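Zemov Tabletop Simulation Package: Institutional Review and Member Comments
Board: Procurement and Evaluation
Replies: 6

erenwood_lab_office
Erenwood has completed its first term with the Zemov tabletop package and is required to decide on renewal in January. The license includes the scene library, one simulated arm with gripper, and the task editor. Our group ran 1822 episodes across 203 generated scenes. Installation took one afternoon, and support requests were answered within the same working day.

Our principal reservation concerns the scene generator. It draws household items from the library without regard to relative size or to what would ordinarily share a table. A vase, a baking dish, a pair of pliers, and a bell pepper may all be placed together.

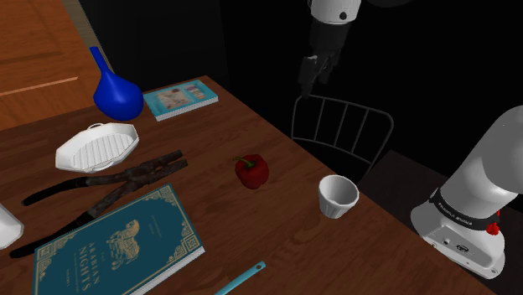 For a group studying general grasping, such variety is welcome. For a group studying kitchen tasks it is less so, and we spent considerable time writing filters. We would be grateful to hear from other license holders before our renewal request is submitted.

makori_eval
Makori has held the same license for two terms. We do not share the reservation. The mixed scenes exposed failures in our grasp planner that our own hand-built scenes had missed for a year. Thin handles lying flat against the table were the worst case by a wide margin. I would advise against filtering before a baseline has been recorded.

ferlow_procurement
May I ask what is charged for additional seats? The quotation we received lists 10 seats and does not state a price beyond that number.

erenwood_lab_office
Additional seats are quoted individually. Ours were added at the existing rate, but the agreement does not guarantee this. Please obtain the figure in writing.

bench_and_gantry
I must disagree with makori_eval. Variety of objects is of limited use when the lighting is so uneven. In many of our scenes the area beyond the table was nearly black, and our segmentation model performed poorly on anything dark in that region. We reported 313 such scenes. The reply was that lighting may be adjusted in the editor, one scene at a time.

makori_eval
It may also be adjusted by script. The relevant section is in the second appendix of the manual, under "Environment overrides." I accept that it ought to be easier to find.

bench_and_gantry
Thank you. I was not aware of the appendix, and I will withdraw the remark about single scenes once I have tested it. My view of the default settings is unchanged. A paid product should not require a script for usable shadows.

erenwood_lab_office
Both points will be entered in our review. Our office intends to recommend renewal for one term, subject to a category filter being supplied in the editor. Members who have seen a draft of the next release notes are asked to post the relevant lines below.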